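Section 4: Setting up a soft surface for small things (caps, mugs and the rest)

If you've followed along from the start of my Jondthorpe home sorting guide, you already have your table cleared and your box of small stuff next to you. Now we cover the table! I do this every single time I sort the kitchen drawer, and I've done it with old sweatshirts, a bath mat and once a Skanau throw that shed all over everything (don't use one of those).

You want a knit with a bit of grip to it. A retired sweatshirt is my favorite because it's thick, it's free, and a mug set down on it doesn't make that awful clunk.

What you need

One old sweatshirt or a piece of sweatshirt-type fabric, pale if you have it
A light-colored sheet
The mug you use for gathering up caps
Your loose bottle caps
A lint roller

Steps

1. Wipe the table and let it dry. Crumbs under a knit fabric feel like gravel and they'll drive you crazy.

2. Lay the fabric over the whole tabletop, right up to the edges. If you're using a sweatshirt, cut it up the sides first so it opens out.

3. Smooth out the spot where the mug is going to go. You only need a patch a little wider than the base. I leave the rest rumpled, and I like a few folds in it — they stop round things from wandering off to the floor.

4. Hang the sheet behind your work area. Drape it over anything tall and let the bottom fall where it wants. It hides the clutter behind the table and bounces a lot of light back onto the fabric.

5. Put the mug down on the smooth patch and give it a tiny nudge with one finger. If it rocks, lift it, flatten the fabric again and retry.

6. Set your first cap next to the mug, closed top up. Leave enough room around it to get hold of it from both sides without bumping anything. 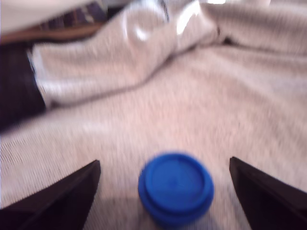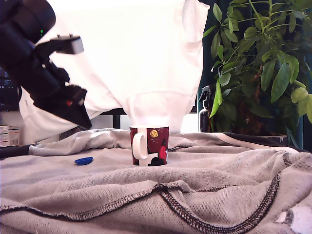 Blue cap on the knit fabric: close up in the first picture, and to the left of the red mug in the second.

7. Pick up the cap by its sides, lift it straight up, and move it over the rim before you let go. Dragging it across the knit can snag a loop.

8. Carry on with the rest of your caps, one at a time. I know it's tempting to grab a handful. I did that for years and I spent half my evenings under the table with a flashlight.

Note: Strong colors are so much easier to find on a pale cover. White caps are the annoying ones, so if you have a lot of those, swap to a dark sweatshirt before you start and save yourself the squinting.

Note: Turn the mug so the handle is out of the way of the hand you work with. I'm right-handed and I like mine pointing left. Lefties, flip it around!

Caution: Don't use a mug you'd be heartbroken to lose. Fabric is kinder than a bare tabletop but it won't save anything that goes over the edge, and pulling on one corner of the cover moves everything on it (ask me about my Gunawan teacup... or please don't).

Caution: Caps are a choking hazard for little kids and pets. Count them out of the bag and count them back in. My big bag has 53 in it, and I don't go to bed until I've got 53 again.

Putting it away

9. Tip the mug into your storage bag or tin. I keep mine in a Ziltero tub with a screw lid.

10. Take the mug off the table first, then run your hand over all the folds to check for strays. They love to hide behind the bigger wrinkles.

11. Shake the fabric outside, go over it with the lint roller, and fold it up with the sheet. The whole clean-up takes me 15 minutes, and that includes making tea.

If the cover has started to go bald or slippery in the middle, turn it over and use the other side. Mine got flipped in April and it still has plenty of life in it — the inside was the better side all along, nice and loopy. Wash it cold, skip the fabric softener, and hang it up to dry before you go on to Section 5, where we get into lids.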